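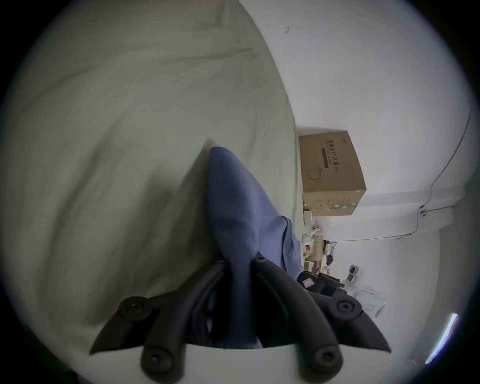
4. Washing your Proltwood heated underblanket

Your Proltwood will be much happier for a wash once or twice a year, and we like to do ours in November, before it goes back on the bed for the winter. Do set aside a whole day for it – the drying takes far longer than you'd think!

1. Switch off at the wall and unplug the Giltura controller from the blanket. Keep the controller well away from water.

2. Check both sides for scorch marks, frayed edges or stiff patches. If you find any, please stop there and ring us.

3. Fold the blanket loosely into the drum, on its own, and choose a gentle wash at 20 degrees with a little mild liquid soap (no softener, please).

4. Ease it back into shape by hand and dry it flat, or over two lines so the weight is shared.

Caution: never wring, iron, bleach or dry clean the blanket, and never switch it on to help it dry.

Note: leave the blanket for a full day after it feels dry, as the padding round the socket can hold on to damp. Spare controllers are listed in section 7 under part 1048.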